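3.2 Retail handling of fresh sweetcorn

Moisture loss in sweetcorn begins at harvest and continues through packing, transport and display. Tullard and Vlachou treat the husk as the main barrier to this loss, and their model assumes that it stays in place until the point of cooking. Sales records from the Trullgate market do not support that assumption. Of the 2,544 cobs entered for July, 1,609 were sold with the husk already removed. These were held at 4 °C overnight and moved to open display in the morning, where most were placed in shallow containers without a cover (cf. Figure 2).
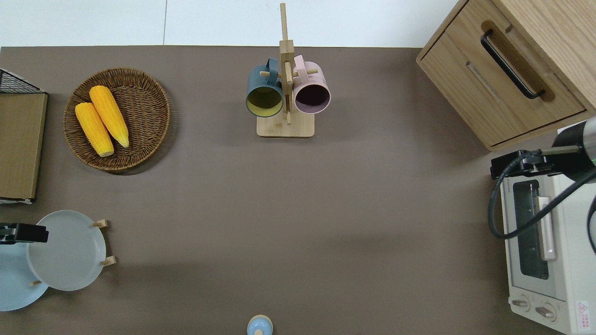
Figure 2. Two yellow corn cobs in a round woven wicker tray.

The rate of loss was estimated by weighing each cob on arrival and again at the close of trading. Cobs sold before closing were left out of the estimate, so slow-selling stock is over-represented. Following Arnedo, loss is given as a share of arrival weight, and no correction is made for kernel maturity. Air speed over the display was not recorded. The husked and unhusked groups also came from different growers, and the difference between them should be read as an upper limit on the effect of the husk alone. Section 3.3 repeats the estimate for cobs from a single grower.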